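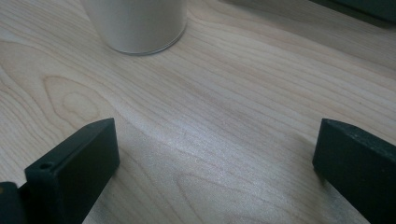 Is the Nonus kit worth the bench space if you don't already own an arm?

Probably, as long as you want demonstrations first and a working arm later. The hand-held gripper is the part you use from day one and it needs nothing else bolted down.

2 August 2022, kit review, second session

Picked up where we left off with the Nonus starter kit on the long table. I'm enjoying this thing more than I expected to! Last session was all unpacking and swearing at the battery door, and today was proper work -- cup moves, over and over, with the settings written down this time.

What came in the box: the hand-held gripper, one spare pair of fingers, charger, the wrist strap we don't use, a card with the calibration pattern, and a licence for Sarngate, the logging software. The quick-start sheet is one page and it's good. The long manual is less good and still refers to a menu that has been renamed.

Task for the day was the plain cup approach. White cup upright on the pale wood table, fingers open, come in level, close, lift, set down, back off. We did 21 runs before lunch. Logged the first three to the wrong folder (my fault, Sarngate asks you and I clicked through). They've been moved and renamed, so ignore the gap in the numbering.

Trigger feel is lovely. There's a light first stage and then a firmer second stage, and after a few goes your hand knows where the change is. I'd like a little more travel at the open end, as big mugs are going to be tight. Grip width reads out live in Sarngate and agreed with the calipers to within a millimetre everywhere I checked except fully closed, where it was out by two. Re-zeroing fixed that. Note to whoever runs the next session: re-zero with the fingers touching lightly, not squeezed.

Glare is the thing to watch. The tabletop finish throws back a soft patch of light and the tracker dropped out twice in the afternoon with the big roller door up. Dropped the door halfway and had no more trouble. Tried exposure at 2000 (Sarngate's own units, no idea what they stand for) and then at 800, and 800 is much steadier on this wood. Leave it there. The colour looks a bit flat at that setting but the tracking doesn't seem to care.

Total frames saved for the day: 2673, after throwing out the two dropouts. Export took long enough to make a cup of tea. File sizes are reasonable and the Muli script opened the lot without any changes, which made my afternoon -- I'd set aside all of tomorrow for writing a converter.

Things I'd ask Nonus about before we buy the second unit:

Does the spare finger pair come with its own screws? Ours didn't, and the ones from the drawer are slightly long.
Can the Sarngate licence move between machines? The sheet says one seat and the website says one site.
Is there a soft pad for the fingers? A smooth cup is fine, but I'd like something grippier for the glass jars.
Price for the bench mount on its own.

The Votville crew have had the older model since December and reckon the battery fades after heavy use. Ours is still showing more than half after today, so no complaints yet. I'll keep a running note of charge at the start and end of each session, on the inside cover of this book.

Next up: same cup, lying on its side, then two cups close together. Calibration card is back in the grey drawer. Charger is on the shelf above the sink, and please put it back there.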